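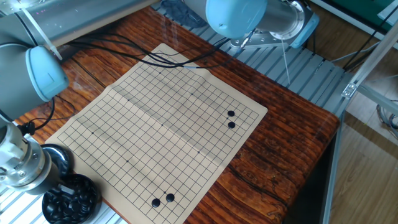
Libraries Should Lend Games, and Should Pay for Them Properly

Print this page | E-mail this page

The Humer Institute for Local Services has for several years taken an interest in what public libraries lend besides books. Our earlier papers dealt with tools, sewing machines and musical instruments. This essay concerns board games, which are now held in some form by most of the library systems we correspond with, and which are in most of them treated as an afterthought. It is our view that a game collection is a proper part of a library's work and that it should have its own line in the budget.

The present arrangement in the town of Wulov is typical. The central library there holds 317 games. Nearly all of them were donated. They are kept on open shelves near the children's section, they have no entries in the main catalog, and they may be used in the building but not taken home. When a piece goes missing, a note is taped to the lid. When enough pieces have gone missing, the box is withdrawn. No money is set aside to replace it, and the next donation may be of another kind altogether.

The same library would not treat its books in this way. A novel with a missing chapter would be replaced if readers still asked for it. A standard cookbook would be bought whether or not a resident happened to give one away. The difference in treatment rests on an old judgment about what counts as serious use of a public building, and that judgment deserves another look.

The first objection usually put to us is that games are cheap and that families can buy their own. Some are cheap. Many are no longer so, and the price of a large modern game is now well above that of a hardcover book. A household that buys one is also making a guess. It cannot know in advance whether the rules will suit its members, how long a session will run, or whether the youngest child will be able to follow. A good share of the games sold in any year are played once and put in a closet. Lending is well suited to goods of this type, which are bulky, used now and then, and hard to judge from the outside of the box.

The older games present a different case. Chess, checkers, Go, backgammon and mancala have no owner and need little equipment. Their cost to a library is small, and they last. What they require is an opponent, and for many residents that is the harder thing to find. A person who moves to a town of modest size and has played Go since childhood may live there for years without meeting another player. An online opponent can be found in seconds, and we do not dismiss the value of that. It does little, however, for the resident who would like to sit across a table from somebody, or for the beginner who needs to ask why a group of stones has been captured and to see the position set out again.

A library is well placed to answer this need, since it already has tables, light, heat, and long opening hours. It is one of the few indoor places where a person may stay for an afternoon without buying anything. In our opinion the strongest argument for game collections lies here. The box on the shelf gives two strangers a reason to speak to each other and a set of rules for doing so. Conversation groups and social mornings serve some residents well, but they ask people to arrive with something to say. Many would rather have something to do.

The second objection is that games make noise and drive out readers. This is a fair concern, and we have heard it from members of the public as well as from staff. It is also a question of rooms and hours, and libraries have met it before. Story time is loud. So are the copy machines, and so, in many buildings, is the teenage area after three o'clock. Where a separate room exists, games belong in it during the busy part of the day. Where there is only one large room, we would favor fixed game hours in the early evening, when the number of people studying tends to be lower. The branch library at Cairns has followed this pattern since it reopened, and the staff there report that complaints have been few. We note that the evening players in Cairns include a fair number of older residents who had not held a library card in years.

The third objection concerns lost pieces. It is raised so often that it might be taken for the central difficulty, and yet it is the easiest to deal with. Our own review of lending records from the Sullico County system covered 2672 loans of games over two years. The majority came back complete. Of those that did not, most were missing items that could be replaced from a jar of spares, such as dice, pawns and plain counters. A smaller group lacked a printed card or a special part that had to be ordered. Outright loss of the whole game was rare, and was no more common than the loss of a borrowed film.

Sullico County succeeds in this because it has taken a few dull steps. Each box carries a contents list on the inside of the lid. Small parts are kept in zip bags. Games made up of many identical pieces are weighed on return, on a kitchen scale behind the desk, and the weight is compared with the one on the label. A short count is treated as a matter for the spares jar, and no fine is charged. We asked the desk staff whether the checks took too much time. They told us that the work was heavier in the first months and then settled, and that the boxes which took longest were the ones with badly designed trays. The county has stopped buying a few titles for that reason alone.

We turn to the matter of money. A starting collection for a single branch can be built with $1000, provided that the purchasing is done with care and that donations in good order are still accepted. That sum will buy several good sets of the traditional games, a shelf of family titles, and a handful of longer games for adults. It will not cover storage, labels or staff hours, and councils should be told so plainly when the request is made. We have seen too many small projects approved on the price of the goods alone and then left to be run in lunch breaks.

The yearly cost matters more than the first purchase. A collection that is never refreshed will shrink and grow dull, and the falling use will then be given as proof that residents did not want it. Wulov has been through this cycle at least once. We recommend that each library with a game collection set aside a fixed yearly amount for replacement, however small, and that it be kept apart from the general supplies budget, where it will lose every contest with printer paper.

There is also the question of the catalog. Games should be listed in it. They should be searchable by title, by number of players, by suggested age and by usual playing time, and it should be possible to place a hold on them from home. A resident of an outlying village in Sullico County can now reserve a game and collect it from the bookmobile. In Wulov the same resident would have to visit the building and look along the shelf. The cataloging work is real, and shared records between systems would spare a good deal of it. We would welcome an agreement among neighboring counties on a common form of entry, and the Institute is willing to host a first meeting on the subject in February.

Some of our readers will feel that a library has enough to do. Branch hours have been cut in many places, book budgets are thin, and staff are asked to help with tax forms, housing requests and job applications. We share that concern and have written about it in other papers. We do not suggest that a library reduce its book fund in order to buy games, or that a branch which cannot keep its doors open in the evening should begin with a game night. Our request is addressed to the councils that set the budgets. Where games are already on the shelves, and where residents are already using them, the service exists. It should be named, funded and looked after in the same manner as the rest of the collection.

Comments from library boards and from members of the public may be sent to the Institute's office in Humer. A form for systems that wish to share their lending records is available on request from the same address.

Print | E-mail to a colleague

Contact the Institute | © Humer Institute for Local Services. All rights reserved. | Back to top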